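Club Notes: finals week

Right, quick one as I'm typing this between shifts. Boltar are through to the grand final. Beat Bezerra by 6 points at Zotthorpe on Saturday and if you left at three quarter time to beat the traffic, well. Bad luck.

Scrappy first half. Wind straight down the ground, neither side could kick into it. Gopinath Kotian off with a corked thigh before the main break and back on after, still got the most of the ball. Rosalba Messina says her runners have never worked harder, and teh trainers were flat out too. Crowd of 800, best of the season by a fair way. 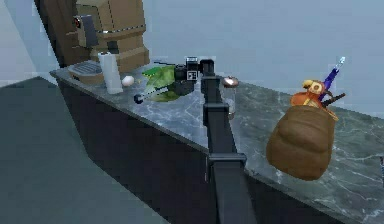 Do members need to buy a ticket for the grand final?
Members get in on their season pass, but finals seating in the stand is extra, $20 each, and there are only 70 seats left at our end.

Opposition is Tostetier, who had the week off. They beat us twice this year. Both times we were ahead at half time and ran out of legs, so expect a few changes on the bench. Side gets read out after Thursday training, usual spot, no phone calls to Rosalba before then please. She will not tell you.

Bus leaves the clubrooms at 9 am sharp. Reserves play first so if your in the twos you need to be on it. Colours are the away strip, white shorts. Bring both jumpers anyway. 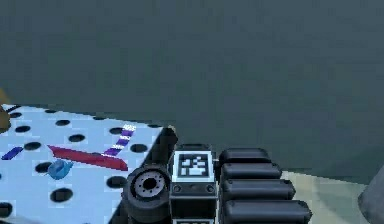

Finals countdown: one week to go.

Still short a goal umpire and two people for the gate, first shift only. Names on the sheet or reply to this email. Raffle books back by training, sold or unsold.

Go Boltar.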